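Seasonal Sewing and Alteration Assistant (part-time, with training)

Utora Clothing Repair is looking for one person to join our workshop in August. The work is part-time in the beginning, three mornings a week, and it can become full-time after the first season if both sides are happy with it.

Who we are

Utora is a small workshop for repairing and altering everyday clothes. We are not a fashion studio and we do not make wedding dresses. People bring us jeans with a broken zipper, winter coats with a torn lining, school trousers that are too long, and very many T-shirts. We also have two regular business customers, Rajput Uniforms and the Itance hotel laundry, and their work comes to us in big bags every week. In a quiet month we repair about 500 pieces, and in the months before school starts it is clearly more.

What you will do

You will receive clothes at the counter, write the tickets and pin the hems while the customer is standing in front of the mirror. You will sew simple repairs by machine and by hand: hems, buttons, side seams, pockets, small holes in knitted fabric. After the repair you will press the garment, fold it, put the ticket on top and place it on the right shelf. Coats and dresses go on a hanger and never on the shelf.

You will also answer the telephone sometimes. Most calls are the same two questions, how much and when, and we have a printed price list next to the phone.

What we would like from you

You can thread a domestic sewing machine and sew a straight line without help. You do not need a diploma. If you learned from your grandmother or from videos, it is fine for us. Experience with an overlock machine is welcome, but we can teach it.

You should be patient with customers who explain a long time, and you should be able to say in a polite way that something cannot be repaired. Good eyesight, or good glasses, is important for dark fabrics. Please be ready to stand for part of the morning.

English at a conversational level is enough. Several of us speak it as a second or third language - we write this so you will not be afraid to apply.

What we offer

Paid training during the first four weeks, with the same hourly pay as later. A fixed schedule, from 8:30 in the morning until 1:00 in the afternoon. Free repair of your own clothes (we ask that you do it yourself, after closing). A reduced monthly bus pass. The workshop has large windows on the north side and it is warm in winter, but in summer it can be hot near the pressing table, and we prefer to tell you this now. 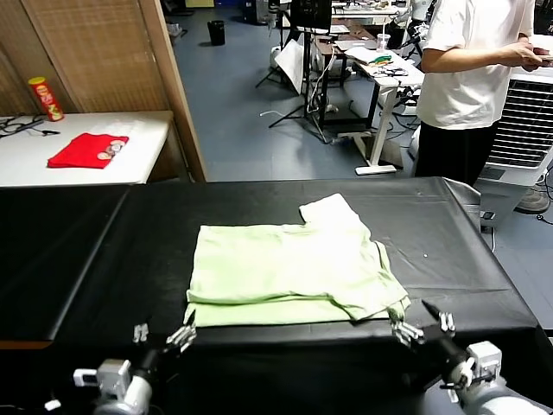 Pale green T-shirt, partly folded.

How to apply

Send us a short letter, one page is enough, and tell us what you have sewn or repaired in the last year. Two or three photos of your work are helpful. A photo of yourself is not necessary. You can also bring the letter to the counter at 41 Prinex Court, ground floor, where the door is next to the bicycle stand.

We will invite the suitable people for a trial morning. You will hem one pair of trousers and replace one zipper, and we pay for these hours also. Please bring your own thimble if you are used to it. All other tools are here.

Everybody who writes will receive an answer, but in the busy season it can take up to two weeks. If you applied last year and did not get the place, you are welcome to try again.

Contact: Utora Clothing Repair, 41 Prinex Court | © Utora. All rights reserved. | Back to top

This website uses cookies to remember your settings. By continuing to use the site you agree to our use of cookies. Accept | Read more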